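Talk notes: Writing your family's obituary before you need it
Faderley Public Library, Wednesday, August 27, 2025

Slide 1. Hello and thanks for coming out. Check the mic, ask the back row if they can hear. I wrote my first obituary at a kitchen table in December with the funeral home calling every hour, and I got my own grandmother's hometown wrong. I put Vanstead. She was born in Prekness and only moved to Vanstead for school, and my aunts still bring it up! So tonight is mostly me trying to save you from your aunts.

Slide 2. Start with the plain facts. Full name, maiden name, nicknames people really used. Dates. Towns, in order. Get these from paper if you can - a marriage license, a discharge form, the front pages of a Bible. Memory is fine for stories but it's terrible for years.

(Pause here. Somebody always wants to tell the room about a wrong birthday on a headstone. Let them, it's usually good.)

Slide 3. Cost. The paper I used charged by the line, and mine came to 900 dollars with a photo, which I was not ready for. Ask for the rate before you write a word. My trick is two versions, a short one for print with the service details, and a long one for the funeral home's website, where there may be no limit at all. Ask about that too. The long one I did for my uncle ran to around 2,000 words and I don't regret any of them.

Slide 4. The survivors list. This is where the fights are. Stepchildren, ex-wives, the partner of 24 years who never married in. Decide early who gets the last word, and have one other person read the list out loud. I missed a whole cousin once by reading it silently.

Slide 5. The part people remember. Read the bit from my uncle's, about working nights at the Turunen bakery and leaving rolls on the neighbors' steps. Slow down for this! Then ask everyone to write down four things a person did every week. Small stuff is best - what they sang in the car, where they sat at church, what they yelled at the ballgame. Give them a few minutes and don't talk over it.

Slide 6. Questions. If it's quiet, bring up whether to name the cause of death (my answer is ask the closest family and then leave it alone). Handouts are by the door, and the blank fact sheet is on the back page.

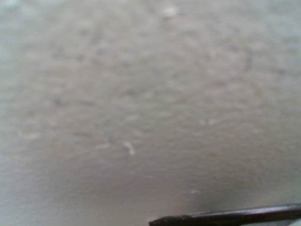 Could you add something about correcting one after it's printed? Our paper ran my father's with the wrong service time, and we had no idea who to call or whether they'd charge us to run it again.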